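Notes from the front desk: March

Well, we made it through the winter rush, and I still have a voice left, just about (if you called the desk in January and got a croak on the other end, that was me). Thank you to everyone who renewed early. We are now at 492 members at the Rosenthal Street gym, which is more than we had before we closed the old place on Kornell Avenue, and I honestly didn't expect to be typing that number this soon!

The big news is the morning hours. Starting this month we open at 5:30, half an hour earlier than before. I know, I know, some of you have been asking since last summer. We had to sort out the door system first and then the alarm company had opinions. Your key fob should already work, but if it flashes red at you, come see me after 7 and I'll reset it. It takes a minute.

Lockers next. We have 200 of them and a fair number have been holding the same pair of sneakers for a very long time. If you rent one by the month, please check that your name is on the list taped up by the water fountain. Anything in a locker that isn't on the list gets bagged at the end of March and goes behind the desk, where I will have to smell it, so please be kind.
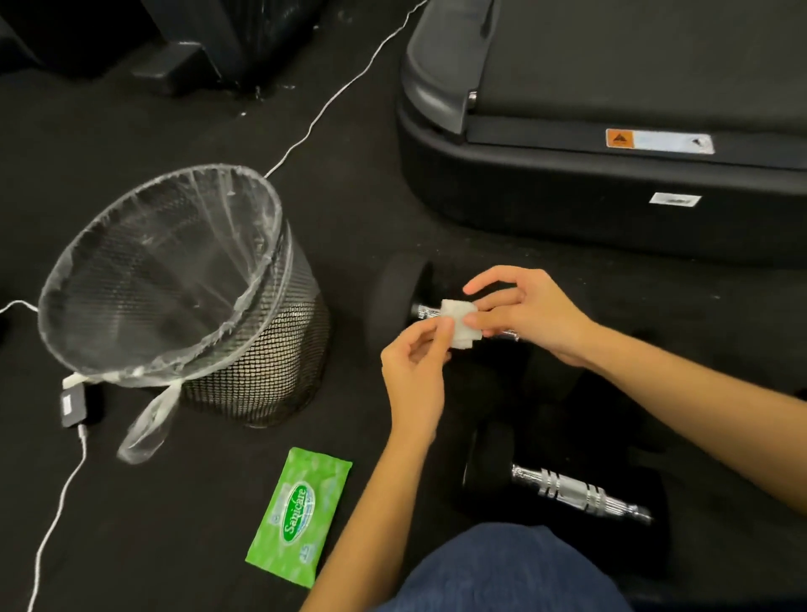 The rowing challenge is back too. Last year the winning team was so far ahead by week three that the rest of us sort of gave up and ate donuts, so we're doing it differently. Every team gets the same goal, 3,000 meters per person per visit, and you earn a point each time somebody hits it. Slow is fine. I'm slow! Sign up in pairs or fours, and if you don't have a partner put your name down anyway and I'll match you with someone who comes in at the same time of day.

We're trying out a new booking app called Stidik for the evening classes. The old paper sheet will stay up for now, mostly for those of you who told me very firmly that you will never download another app. Two classes are already on there, the 6 pm stretch and the beginner lifting hour.

Oh, and parking. The back lot gets repaved this month, so use the side street or the Clenness lot across the way after 5 pm. They've been nice about it, just don't block their loading door.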